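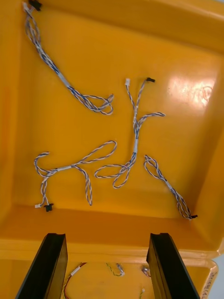
A reader of the previous edition wrote that a stock record is only a guess with a column heading, and asked why a chapter on it should come before the chapter on purchasing. The order has been kept. A purchase quantity is worked out from the stock record, and an error in the record passes straight into the order.

Chapter 4
Stock Records and the Available Balance

Terms introduced in this chapter: physical balance, allocated stock, available balance, lead time, reorder point, unit of issue, location code.

4.1 What a stock record holds

A stock record describes one item in one store. At the least it gives the item number, a short description, the unit of issue, the location code, and the physical balance. Most systems also hold the quantity on order and the quantity allocated.

The unit of issue causes more trouble than its size on the form suggests. Wire may be bought by the reel, stored by the reel, and issued by the foot. If the receiving clerk books one reel and the stores clerk issues one foot, the record falls to zero while nearly all the wire is still on the shelf. The unit must be fixed when the record is opened, and any change to it must be treated as the closing of one record and the opening of another.

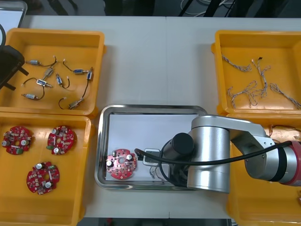
Department of Stores and Materials Control, Linudari Technical College

4.2 Physical, allocated, and available

The physical balance is the quantity present in the store. Allocated stock is the part of that quantity promised to a job but not yet issued. The available balance is what remains:

available balance = physical balance - allocated stock

Take the Follmont branch store, which holds 70 connectors of one type. A job released in the morning has been allocated 18 of them. The available balance is 52. A planner reading only the physical balance could promise all 70 to a second job, and the shortage would not appear until the second pick list reached the counter.

Stock on order is left out of the available balance. Some texts add it in and call the result the projected balance. The two should be printed in separate columns, as a delivery due tomorrow cannot be picked today. 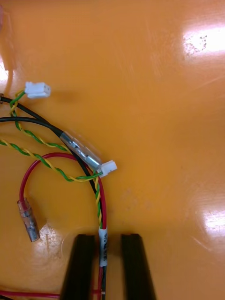
Figure 4.2 Wiring on an orange tabletop.

4.3 The reorder point

Lead time is the period between placing an order and having the goods ready to issue. It includes inspection and putting away. The time quoted by the supplier covers only part of it.

Suppose the supplier at Temura delivers in such a way that the full lead time is 4 working days, and the store issues 10 connectors a day. Use during the lead time is 40 connectors, and with no safety stock the reorder point is also 40. With an available balance of 52, no order is due. One day later the balance is 42, and there is still no order. On the next day it falls to 32, below the reorder point, and the order is placed late. Stock will run out before delivery. This is the usual result when a balance is reviewed once a day and issues are large compared with the margin — a point taken up again in Section 4.6 under safety stock.
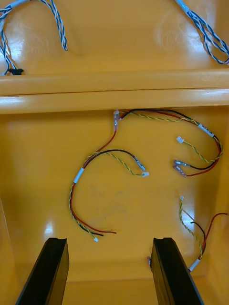

4.4 Location and mixing

A location code should lead to one item and no other. Where a single container has to serve for more than one item, each compartment needs its own code, and the code must be shown on both the container and the record. A crossbar between blue-and-white twisted bundles on one side and harnesses of red, black, and yellow-green wire on the other makes a sound physical boundary, but it does nothing for the record if both sides are booked to the same code. The count for that code would then be a total of unlike things. The same fault arises on open shelving when an overflow quantity is put in the nearest free space and not recorded.

Two remedies are in common use. The Wragg method assigns a fixed location to every item and accepts some wasted space. Floating location assigns any free space on receipt and relies on the record to find the item again. The second saves space and needs stricter discipline at the receiving desk. Section 4.5 compares their costs for a store with a changing range of items.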